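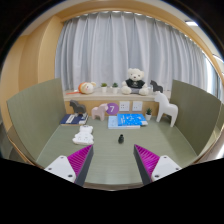
1/ I write the house rules for people collecting demos with handheld grippers, and the rule that causes the most arguments is the one on station numbers. Every station gets one number, posted on the back panel where the wrist camera can read it at the start of an episode. Desk 7 has it on a round purple sign, white numeral, which reads fine even with one of the horses standing partly over its left edge. If a prop covers the numeral itself, move the prop before you record.

2/ The number goes in the log as well. If the log and the sign disagree, the sign wins and you fix the log the same day. We had 412 episodes from August filed under the wrong desk and it took me most of a week to sort out.

3/ Start pose. Fingers fully open, both tips in view, hold still for 3 seconds. Then move. People skip the hold when they get tired. The Vokholm checker rejects those episodes automatically now, so skipping it saves you nothing.

4/ Props. Each desk has a prop sheet. If something on the desk is not on the sheet, either add it or take it away. Don't leave it for the next shift to guess.

5/ Same-kind props need separate names on the sheet. "Horse" is no use to anyone when a desk has several. Write "horse, pink" or "horse, large white." Color first, then size if you still need it.

6/ Finger pads. Wipe the contact strips between sessions. Swap the pair after 210 episodes even if they look good. Senthil Chowdary at our Gondville site wanted a longer interval and we tested it. Grip slips went up, so the number stays.

7/ Dropped objects. Keep recording, finish or abandon the task, and mark it as a drop. Do not delete it. Failed episodes are useful as long as they are labeled.

8/ Background. Curtains closed or open for the whole session, your choice, but write down which. Same for the ceiling lights.

9/ Rules are reviewed twice a year. The current sheet is dated 9 Nov 2024. If you have an older printout at your desk, recycle it.

Comments

gripnotes: Do you log who was holding the gripper?
Reply from author: Yes, by operator code. No names.

Hettiarachchi: We use the same hold at the start but also one at the end. Makes trimming easier.

mara_k: What happens if two props are the same color and size?
Reply from author: Sticker on the bottom, letter A or B.

Related posts
Naming episodes so you can find them later
Bastwood pad wear, first results
What goes on a prop sheet

Contact | Copyright | Back to top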